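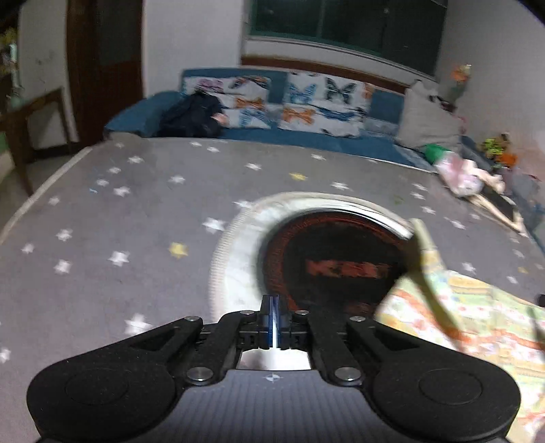 Three weeks with the Gristar hand gripper kit

I wanted to write this in September but the kit came late, so my notes are more fresh than I planned. It is a review of the Gristar, the hand-held gripper which Rillidano sells as a complete recording kit. I paid for mine with my own money and the company does not know I am writing.

First, what I use it for. I take small paid work recording household tasks, mostly folding, sorting and putting away cloth things. You hold the gripper in your hand, do the task with its two fingertips, and the recording is later used to teach a robot arm. I do this at home. Before the Gristar I had an older Wannasri model, and I will compare with it because it is the only other one I know well.

What you get in the box

The gripper itself, a charging cable, a wrist strap, a small bag of spare screws, one hex key and a printed guide of 14 pages. The guide is clear and I read it all in one evening. The wrist strap is too short for me if I wear a pullover, so I changed it for one from an old torch.

My unit is black, and the fingertips have a shiny blue inner side. I like this colour more than I expected. When I look at my clips afterwards, I find the tips immediately, also when the cloth under them is full of pattern. My big grey cover with the stars is a good test for this, and so is the wavy yellow and green cloth I put on top of it.

Price

I paid 669 for the kit, with delivery. The Wannasri was 900 when I bought it, and it had no spare screws. There is also a two-hand set from Rillidano for which they ask 3000, with a longer warranty and a hard case. I cannot say if this is a good price. For one person working at home with one hand I would not look at it.

How it is to work with

The trigger is soft. In the first days I closed the tips too strongly and pulled the cloth along with me, and I had to learn to press only half. After this it became easy. Flat folds of thin fabric are still the hardest. I bring the tips down almost vertical, close them slowly, and lift a small fold before I move to the side. If I come from a low angle, the fabric slides away and I must begin again.

Thick padded things are simpler, because the edge gives something to hold. But they are heavy for two fingertips, and when I turn one over I need to go slower than I would with my hand. Fast movements also give blurred clips. The guide mentions this on the second page and I ignored it, and so I lost one afternoon of work.

The joints run smoothly and I have not needed to tighten any screw. With the Wannasri I did it every few days. The Gristar is a little wide at the front, though. Between the cushions of my blue sofa it does not go in well, and for small boxes I still use the old one.

The service

The kit includes an account at Hadavard, where you upload the recordings and somebody checks them. It worked for me, but slowly. My first answer came at four in the afternoon of the next day, and it was only a list of clip names with "accepted" or "repeat". I would like one sentence about why. I wrote to ask, and they sent a polite reply with a link to the same guide I already had on paper.

Uploading in the evening often stopped in the middle. In the early morning it was fine. Please note that it does not continue from where it stopped, the whole clip goes again from zero.

Would I buy it again?

Yes, for cloth and for soft things. My hand is less tired than with the Wannasri, and I repeat fewer clips than before. If your tasks are mostly in narrow places, like drawers or small boxes, try to hold one first, because the width can be a problem.

I have still to test the harder fingertips, which are sold separately. They are ordered, and I will add my notes under this post when I have used them for some days.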